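Picture framing & hanging > Ready-made frames

Thread: Plastic front instead of glass, put it back or bin it?

larchwood_60
I bought four ready-made frames from Gositz for the hallway. Pale wood, nothing fancy. They come with a loose clear plastic sheet in the front, then the paper insert, then a backing board. I have prints of buildings to go in them, mostly apartment blocks I photographed on trips. Two are done and both look bad. There is dust behind the plastic and one of them has a ripple along the bottom that shows whenever the hall light is on. I am tempted to leave the plastic out of all four. Is there a reason to keep it?

Mattboard Mike
Did you peel the film off? Most of those sheets have a protective film on both sides. People take one off and miss the other, and the one they miss goes cloudy and ripples.

larchwood_60
I took one off. I will check for a second.

larchwood_60
There was a second one on the sheet I tested. It was stuck down so well I had to lift the corner with tape. The ripple is mostly gone. The dust is not.

pinecone
Leave it out. A photo print in a hallway doesn't need a cover. I have had uncovered prints on my stairs for years and they look better than anything behind cheap acrylic. No glare at all.

Mattboard Mike
I disagree with that. A hallway is the worst place for a bare print. Coats, bags, kids' hands. You can't wipe a photo the way you can wipe plastic, and once the surface is scuffed you are paying for another print.

pinecone
Depends on the hallway. Mine has no coats in it.

Dora K
What order are you putting things in? I ask because I used to drop the plastic in first, then the print, then try to clean everything through the back. That is how the dust gets in. Now I get the sheet sitting in the frame and clean the inside face right before the print goes down on it.

larchwood_60
I was making a stack on the table, backing at the bottom, print on it, plastic on that, and then lowering the frame over all of it. It seemed easier to line up that way.

Dora K
It is easier to line up, but you have to flip the whole lot to close the back and the print slides. I would go face down.

aled_s
I frame for a living, so here is what I do with the cheap ones. I don't think either side is wrong about the plastic. If the print is worth less to you than the frame, leave it bare. If you would be annoyed to lose it, cover it.

The steps, for a frame of this type:

1. Clear the table and wipe it with a damp cloth. Let it dry. Wash your hands and skip the hand cream.

2. Take everything out of the frame. Bend the tabs up only as far as you need to. They snap if you work them back and forth.

3. Peel the film from both sides of the plastic. Do it slowly. Fast peeling builds up static and then the sheet pulls in every bit of lint in the room.

4. Keep the print on its cardboard backing while you deal with the front. Put the frame flat next to it and handle the clear sheet by a corner. 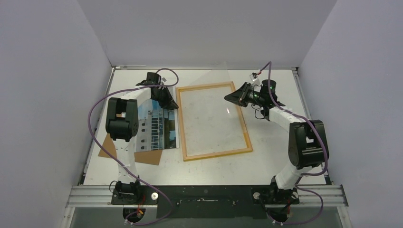 5. With the frame face down, lower the sheet in one edge first and let the rest follow. Check it from a low angle with a lamp on. Dust you can't see from above shows up right away.

6. Use a rubber bulb blower on the inside face. Don't use a paper towel on plastic, it scratches.

7. Print goes in face down, then the cardboard. Press the tabs down on two opposite sides, turn it over and look at the front before you do the rest.

Aled Sayce

pinecone
Step 7 is the one I always skip and then I have to open it all up again.

Mattboard Mike
Good list. I would add a spacer or a mat. A glossy print pressed right against plastic can stick to it in a humid house. I lost one that way over a bathroom door.

aled_s
Agreed for anything you plan to keep. Check the depth of the frame first. A lot of the thin ones won't close with a mat in them -- the tabs end up pushing on the board and bowing it.

larchwood_60
Mine are thin. I tried a scrap of mat and the tabs wouldn't go flat. So no mat.

quiet_corner
Does anybody swap in real glass? I have a Sjöberg frame that came with glass and the difference is obvious.

aled_s
You can have it cut, but weigh it afterward and check your hooks. Those narrow wood frames are often only glued at the corners. I wouldn't do it on a large one.

pinecone
And it still glares. I am sticking with bare prints.

larchwood_60
Redid one tonight with Aled's steps. Lamp at a low angle found three hairs and some lint I would have missed. The blower got all of it except one hair, which I lifted with tape. It looks fine from the front. I will do the other three this week and keep the plastic in, the hall is narrow and people brush the wall with their bags.

Dora K
Glad it worked. Keep the peeled film, by the way. I put it between spare sheets so they don't scratch in the drawer.

Mattboard Mike
What did you do about the hanging side? The sawtooth hangers on mine were off center.

larchwood_60
Haven't looked yet. I will start another thread if they are crooked.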